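Workshop assistant, part-time – Stovima, Bruston

Stovima is looking for a part-time assistant to set out and clear tableware at our workshop. You will sort bowls by colour, stack them on the shelf and put them back at the end of each run. 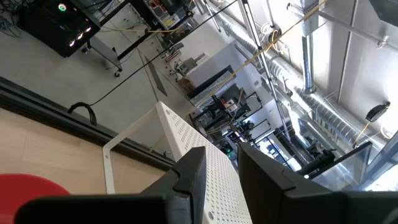
Shifts are 26 hours a week, mornings only, starting in April. Flat shoes are needed – the floor is hard and you will be standing. No experience required. 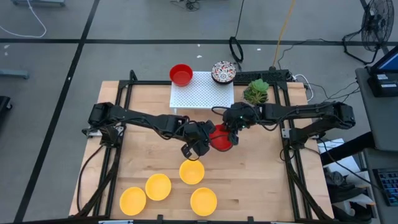 Red and yellow bowls at the wooden table, white shelf at the back.

To apply, write to Hala Nasr at Stovima, quoting job 111. Interviews are with Said Abdelaziz.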